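Demonstration collection (robot learning)

Demonstration collection is the gathering of recorded examples of a task, performed by a person guiding a robot or a hand-held gripper, for use in training a learning system. It is often presented as a cheap replacement for hand-written control programs. How cheap it is depends largely on what gets left out of the bill.

Method

An operator performs a short task again and again while camera views and gripper motion are recorded. Each recording is called an episode. Episodes are trimmed, labeled and passed to a training program, which tries to reproduce the operator's behavior. Between episodes somebody has to put the objects back, and this resetting is rarely included in published collection times.

The Ulness set

The Ulness set was recorded by Gesico, a small automation firm, and released on August 5, 2018. It holds 1,378 episodes of tabletop handling by 8 operators. The release notes called it "broad." Biljana Petkov, who reviewed the set for the trade newsletter Bellel, disputed the word. By her tally, 461 of the episodes were near repeats, with the same object starting in almost the same spot. She also noted that failed attempts had been deleted before release, so no failure rate for the operators could be worked out.

Gesico answered that near repeats help a system settle on a steady motion. It did not publish a comparison to support this. A later set, Zupan, kept the failures but used only 50 episodes per task, which makes the two hard to compare.

Criticism

Most complaints about demonstration collection concern variety. A system trained on one table under one set of lamps may do well there and poorly one room over, and a large episode count says little about this. Wrist cameras add a problem of their own. A wide lens placed close to the fingers shows the grasp well, but the fingers can hide part of the object being handled or the place it is meant to go.
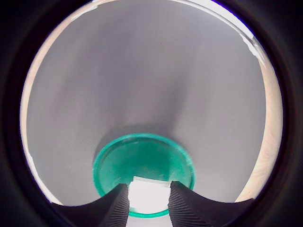
Wide-angle view over two ribbed black gripper fingers, with a small white block or card between their tips and a round teal object partly hidden behind them.

Labeling is a further weak point. Task names are usually typed in by the operators, and two people may name the same motion differently. Petkov's review asked for a shared word list, and Gesico added one the following May. The older episodes were not relabeled.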